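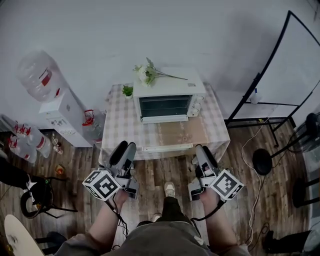
Figure 1. Small table with a pink and white checkered cloth.

Claims for stolen bicycles under home contents insurance
Student project report, 4 July 2025

1. Why I chose this topic

In June my bicycle was stolen from the bike room of my building in Parkdale. I had contents insurance with a company named Takuline, and I believed the bicycle was covered. The claim was refused. After this I decided to read the policy with more attention, and to compare it with the policy of a second company, Mackay.

2. What the policies say

Both policies cover theft "at the insured address". With Takuline this means inside the locked unit only. A shared room, a balcony or a hallway is not the insured address, and this is written in the definitions, far from the page about theft. Mackay accepts a shared room if it has a lock, but only for a bicycle with a value under $1,000. A more expensive one must be listed by name, and this costs $60 more per year.

My bicycle, a Turik, cost $446 second-hand. With Mackay it would be covered, but the deductible would still be taken from the payment.

3. The complaint

I wrote to Takuline and asked for a review. The first reply repeated the same paragraph as the refusal. The second reply explained the definition properly – this was the first time I understood it. The decision did not change.

4. What I learned

The word "home" has a different meaning in each policy. I think the definition should be printed beside the section on theft, in the same size of letters. A customer should also ask by email, before paying, whether the bike room is included, and keep the answer.

5. Limits of the project

I read only two policies, both in English. I did not compare the rules for theft outside the building.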